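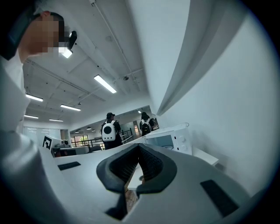 Chapter 6
What a Rule Is For

In the last chapter we followed a demonstration from the hand of the person giving it to the file that a robot learns from. Hand-held grippers make that path short. A worker picks up the tool, does the job, puts the tool down, and the recording is done. No arm is bolted to a table and no cage goes up around it. For this reason many groups that collect data this way decided early on that safety rules written for robots had little to say to them. Some decided that no rules did.

This chapter takes a slower look at that claim. It also takes a slower look at the documents that have appeared to fill the gap, most of which are weaker than their titles.

6.1 Three kinds of paper

People in this field use the word "standard" for almost anything with numbered paragraphs. It helps to sort the pile first.

A regulation is law, or has the force of law. Someone can inspect you against it and fine you. A consensus standard is written by a technical body, argued over for years, and sold by the copy. It binds you only if a law, a contract or an insurer says it does. Good practice is whatever a group of people in the trade have written down and agreed to call good. It may be excellent. It may also be one lab's habits with a cover page.

Most of what governs hand-held collection belongs to the third kind, and the reader should keep that in mind whenever a supplier claims to be "fully compliant." Compliant with what? If the answer is the supplier's own handbook, you've learned that the supplier owns a handbook.

6.2 The Costigan checklist

Take a case. Costigan, a contractor that gathers household and workplace demonstrations for other firms, issued its collectors a checklist with 40 items. Each item was to be ticked before a session could begin. Collectors covered camera checks, cable checks, consent from anyone sharing the room, battery condition, floor hazards, and so on down the page. In its first months the program logged 4,000 sessions, and every one of them had a complete checklist attached.

Management took this as proof that the checklist worked. Biljana Nikolaidis, hired in July to review the program, took it as a reason to worry. She compared the checklists with the recordings and found nearly 2,000 sessions in which the whole list had been ticked in less time than it takes to read it aloud. Item 17 asked whether bystanders had agreed to be recorded. It was ticked in sessions where the collector was alone and also in sessions where people walked through the background, and the form had no place to say which was which.

Her report didn't blame the collectors, who were paid by the session. She recommended cutting the form to the items that could stop a session, and asking for an entry in words on two of those. The company accepted the shorter form and rejected the entries in words, on grounds of cost. Readers can judge for themselves how much was gained.

6.3 Rules that measure and rules that describe

"Keep the work area clear" is a rule that describes. "Leave an unobstructed path to the exit" comes closer to something that can be checked, although it still doesn't say how wide the path must be. Writers of good practice like the first kind because it's hard to object to. It's also hard to break, and a rule that can't be broken can't be enforced.

The Vemel guide, which circulated widely among small teams, is a useful specimen. It says that operators "should be suitably rested" and that head-worn equipment "should not be worn for excessive periods." Neither "suitably" nor "excessive" is defined. An early draft set a limit of 40 minutes for continuous wear. The number was taken out after member firms complained that there was no study behind it. They were right, there was no study. But the fix for a poorly supported number is a study, or a cautious number marked as provisional. Removing it left every firm free to set its own limit, and several set none.

Fatos Georgiou, who sat on the drafting group, later defended the change. His view was that a false number does more harm than an honest gap – people treat the limit as a target and work right up to it. The argument deserves a serious answer, and we come back to it in Section 6.7. For now, notice that it could be used against any number in any standard.

6.4 Who carries the rule

Every rule lands on somebody. A rule about tool weight lands on the designer. A rule about room layout lands on whoever runs the site. A rule about attention ("the operator shall remain aware of others at all times") lands on the person doing the job, whose attention is already on the task, and it costs the employer nothing.

When you read a practice document, go through it with a pencil and write a name or a job beside each "shall" and "should." Do this before you form an opinion of the document.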